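Overo Opens Guest House Stays to Families of Patients at Brudville's Liment Clinic

BRUDVILLE, Aug 21, 2016 — Families who travel a long way to be near a loved one at the Liment Clinic will soon have a place to stay that feels a good deal more like home than a motel by the highway. Overo, the family lodging charity that has been helping visitors to Brudville for the past 20 years, is pleased to share that its new guest house on Boonyarit Street is taking its first bookings, and everyone is warmly invited to come and see it before the end of August.
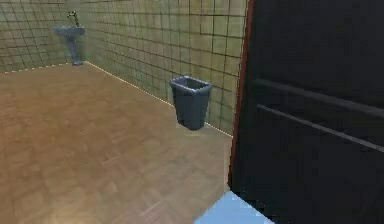

Overo began with a spare bedroom and a phone number pinned up by the clinic's front desk, and for a long while that was really all there was to it. Word got around, as it does in a town this size, and last year the charity arranged 3757 nights of lodging with host families across the county. The hosts have been wonderful, and many of them will go on hosting for as long as we'll let them. Still, some guests would like a door of their own to close at the end of a hard day, and the new house was planned with them in mind. Much of the talk at planning meetings was about small comforts, down to the pedestal sink and the tiled bathroom walls, and we're so glad we took the time over them.

"When my father was ill, I slept in my car for two nights before a neighbor of the clinic took me in," said Henrike Engelhardt, director of Overo. "I've never forgotten the soup she gave me, or that she didn't ask me a single question until I'd finished it. If we can offer a little of that to each family who comes through, I'll be a very happy woman — and I expect I'll make some of the soup myself!" 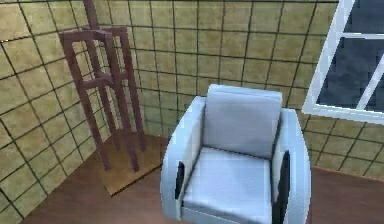

An armchair with a high back cushion and rounded arms.

Stays are open to parents, partners, grandparents, grown children and close friends of anyone being treated at the clinic, whether they are coming for an overnight visit or a longer course of care. Guests pay what they can, and no family will be turned away over money. A shuttle will make the trip to the clinic and back 3 times a day, and the driver is happy to stop at the pharmacy or the grocery store along the way if you ask.
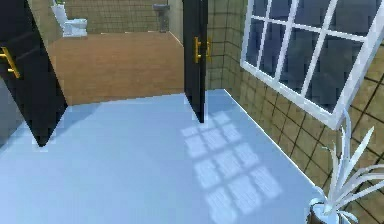
Black doors and a pale blue-gray floor, with the bathroom beyond.

Neighbors have already asked how they can help, which has touched all of us very much. Home-cooked meals that freeze well are always welcome, as are paperbacks, puzzles and grocery gift cards. Please call ahead before bringing larger items, as storage is tight.
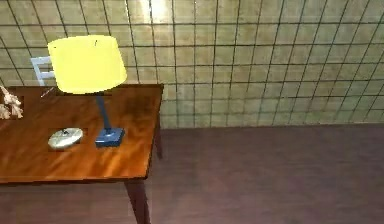

A table lamp on a glossy wooden table.

To book a stay, request a visit or offer a hand, stop by the Overo desk in the main lobby of the Liment Clinic or write to Overo, Boonyarit Street, Brudville. Members of the press who would like to speak with Ms. Engelhardt may leave a message at the desk.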